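Rerow 261 Worktop Sealer

09/01/2018

Rerow 261 is a water-based penetrating sealer for marble, limestone, travertine and other porous stone used indoors. It is supplied ready to use and must not be thinned. The sealer enters the pores of the stone and cures there, slowing the uptake of water, oil and common food stains. It leaves no film on the surface and does not change the level of shine.

The product replaces Rerow Stone Guard, which was solvent-based. Surfaces previously treated with Stone Guard can be resealed with 261 once the old treatment has stopped repelling water. Surfaces treated with wax, acrylic or polish must be stripped first with Prulance alkaline cleaner or an equal product.

Suitable surfaces

Honed and polished marble, limestone, travertine, slate, unglazed terracotta and cement-based grout. Dense granite should be tested before sealing, as many types take up too little liquid for treatment to be worthwhile. The sealer is not suitable for quartz composite, glazed tile, laminate, or stone that has been resin-filled across the whole face.

Veined stone often varies in porosity between the vein and the ground. On white marble with grey or brown veining the veins may take up more sealer than the stone beside them and stay darker for several hours. The difference fades as the product cures. If it is still visible after 21 hours, the stone was damp when treated and should be left to dry out before any further coat.
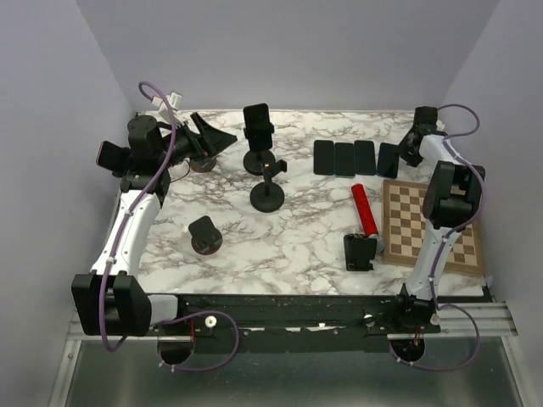 Agnes Wallin
Technical Editor, Surface Care

Preparation

Clear the worktop and wash it with a neutral cleaner. Rinse twice with clean water and dry with a lint-free cloth. Leave the stone to dry overnight in a heated room. Newly fitted stone should be left for 6 days after the joints have been grouted.

Carry out a water drop test in a place that is not normally seen. Put a few drops on the stone and wait 6 minutes. If the stone darkens under the water it is porous enough to seal. If the drops sit on the surface with no darkening, an earlier sealer is still working and treatment should be put off.

Mask painted woodwork, aluminium trim and the edge of the sink. Splashes on glass should be wiped off while wet.

Application

Shake the container. Pour a small amount on to a flat applicator pad and spread it in an even, wet layer, working in sections no wider than an arm's reach. Keep the surface wet for 6 minutes, adding more product where it sinks in quickly. Remove all excess with a dry cloth before it begins to turn tacky. Sealer left to dry on polished stone forms a haze that can only be removed with fresh sealer and a white nylon pad.

Very porous limestone and terracotta need a second coat, applied one hour after the first has been wiped off. Polished marble normally needs one. Treat the front edge and the cut edges round the hob and sink in the same way as the top.

The surface may be used lightly after two hours. Keep it free of water until the following day, and of oil, wine and citrus for 100 hours.

Limits of protection

The sealer reduces staining. It does not stop etching, the dull mark left when acid reacts with the calcium in marble or limestone. Vinegar, lemon juice and most descalers will etch sealed and unsealed stone alike, and marks on a polished face need to be repolished by a stone mason. Honed finishes show them less.

Reseal when the water drop test shows darkening. Worktops beside a sink usually reach this point before the rest of the run and can be treated on their own.

Technical data

Appearance: milky white liquid, clear when cured
Base: water
Pack size: 261 ml bottle with flip cap
Minimum stone temperature at application: 6 °C
Clean-up: water, before curing
Storage: upright, sealed, protected from frost

Product that has been frozen separates and cannot be recovered by shaking.

Ordering

Rerow 261 is stocked at the Rustad and Asau depots. Trade orders are packed in cartons of 6. Applicator pads and Prulance alkaline cleaner are sold separately. Questions about stone types not listed on this page should be sent to Joar Åberg in technical support, with the name of the stone, the finish and the result of the water drop test.

Last updated: January 2018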